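Before you start: you'll need a free arvo, a tub big enough to lose a cat in, and a willingness to admit you own four potato peelers.

# How to clear out a kitchen drawer without starting a war

We had three drawers like this. I did the first in December, on my own, while everyone else was at the beach, and was still hearing about the missing melon baller in the new year. What follows is the revised method.

## 1. Get a tub

Use one big tub in place of six small ones. Small ones encourage categories, and categories at this stage lead to sitting on the floor reading the warranty for a sandwich press. It doesn't need to be pretty. Anything rigid with high sides will do, and a few scratches mean you won't fuss over dropping a meat mallet in it.

## 2. Tip the lot in

Pull the drawer right out. Most have a clip on each runner underneath; squeeze both and lift. If yours is a Jekard cabinet from the eighties there's no clip, only a screw that somebody has painted over, and I wish you well.

Tip everything in at once. Don't pick through it on the way - you'll put half of it back out of politeness.

Set the tub up on a table at a height you can reach into without bending. My neighbour Tâm did hers on the lounge room floor and was walking like a question mark until the weekend.

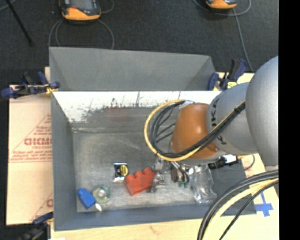

## 3. Wash the drawer

Vacuum first, then wipe with warm water and a squirt of dish soap. The brown stuff in the back corner is old honey. It has always been honey. Lay a hot wet cloth over it for ten minutes and scrape with an old bank card.

Let the drawer dry properly before you line it. I used the Gesby cork liner, which cuts easily with scissors and smells like a wine cellar for a week. Baking paper is cheaper and lasts until someone opens the drawer with enthusiasm.

## 4. Put back only what you cook with

For a fortnight, leave the tub somewhere handy and take things out as you need them. Whatever you use gets washed and goes in the drawer. You'll be surprised how little colour there is in your cooking life: ours came down to tongs, a peeler, the good scissors and a wooden spoon with a burnt edge.

Exempt the Christmas gear and anything for preserving. Egg slicers are not seasonal.

## 5. Hold the hearing

Everyone in the house gets to save one item from the tub, no reasons required. Định saved a garlic press he's never used. I said nothing, and would like that noted.

The rest goes to the op shop, except for blunt knives, which you should wrap well and ask about before you drop them off.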